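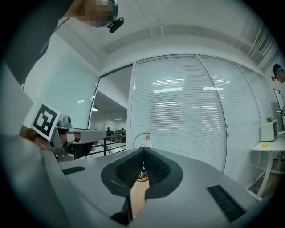 Teaching a robot to do small table jobs by recording people doing them is the best kind of tinkering I know, and most of what makes a recording good is plain housekeeping. You pick up a gripper in each hand, do the job yourself, and the recordings become what the robot learns from. I've been collecting tricks for this since September, and I love that so many of them are things you'd do before a dinner party anyway! Start with the fingers. They're soft and black with a mesh-like texture and they come together in a V, so a thin thing wants to go down into the pocket of the V and a wide thing wants to sit across the opening. Try each object both ways with the recording off. Your hands will pick a favorite within a minute or so, and then you stick with it for the whole set.

Getting the table ready

Use a small table. A big one tempts you to reach, and when you reach, your elbows lock and the motion turns stiff. With a small square one you can stand in one spot and get to every corner.

Smooth the cloth before every take, not only the first. A cloth that creeps an inch each time will have your saucer somewhere new by the end of the morning (fine if you meant it, annoying if you didn't). A patterned cloth is a help in this department. Gingham gives you a grid for free, and you can say "handle on the third stripe" to whoever is resetting.

Lamp cords go off the back or the side of the table, never across the front. Same for the gripper cables. Run them behind you, give them more slack than you think you need, and do one big slow stretch in every direction before you begin. If you feel a tug, fix it now.

Keep the printed markers clean and flat. Fingerprints wipe off a card pretty well with a dry cloth. If a card has curled, swap it. Taping the corner down works for one take and then you're back where you started.

Picking things up

Stems first, cups second. Flowers are forgiving and they loosen you up. Artificial ones are my favorite practice item by a mile. Grip low on a long stem for placing it in something, and closer to the bloom for laying it down. A dried stem needs a much lighter squeeze, and you should have spares, as they crumble.

For a cup on a saucer, come in level with your wrists relaxed. Close, pause for a breath, then lift. That little pause looks like nothing when you do it, but it marks the end of the grasp so clearly that trimming the recordings afterward goes twice as fast.

When you use two hands, decide which one is the holder and which one is the mover, and say it out loud. Both hands moving at once looks wonderful and is a pain to learn from.

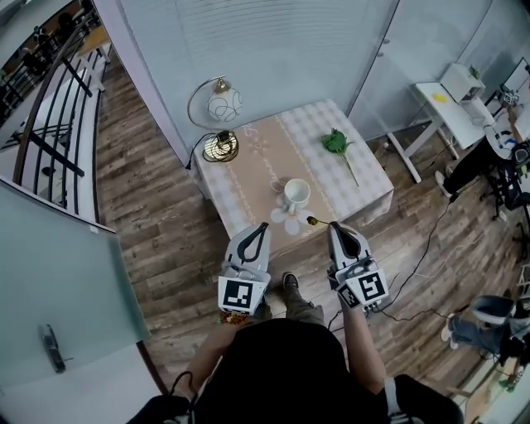

Two grippers over the small table: cup and saucer at the front, green rose at the right, globe lamp at the back.

What our comparison showed

Belmiro Vilela and I wanted to know if any of this fussing pays off, so we tried it properly on the Sonstead project. The job was to pick up a flower and lay it beside the cup without touching the saucer. We recorded 46 takes the casual way, with the cloth left as it fell and no pause after the grasp. Then we recorded another 46 the tidy way, trained once on each set, and ran the same tests on the robot arm.

The tidy set won, and I was thrilled! Most of the difference came at the moment of grasping. With the casual takes the arm tended to start lifting while the fingers were still closing, and the stem slid out. With the pause in there it waited. Smoothing the cloth mattered less than I'd hoped. Gunnel Myklebust repeated the test on a bare tabletop and saw the same pattern with the pause, so I'm pretty confident in that one. The cord advice we haven't tested at all. I just hate redoing takes.

One caution: this was one job with light objects. Eduardo Guerreiro is trying it with folded napkins now and says the pause may need to be longer for cloth.

Odds and ends

Record in batches of eight and put the grippers down in between. Your wrists get tired before you notice, and tired takes have a droop in them.

Bracelets and watches are fine as long as they don't slide over the marker. Push them up your arm or leave them on a hook.

Close the blinds if the sun moves across your table during the day.

Throw out a bad take right away and write down why. "Dropped bud" is plenty.

Change one thing between batches. Turn the cup handle, move the rose to the other side, and leave everything else alone. After four batches you'll have a nice spread and still know what's in it.

Pack the saucer separately from the cup. I'm on my second set.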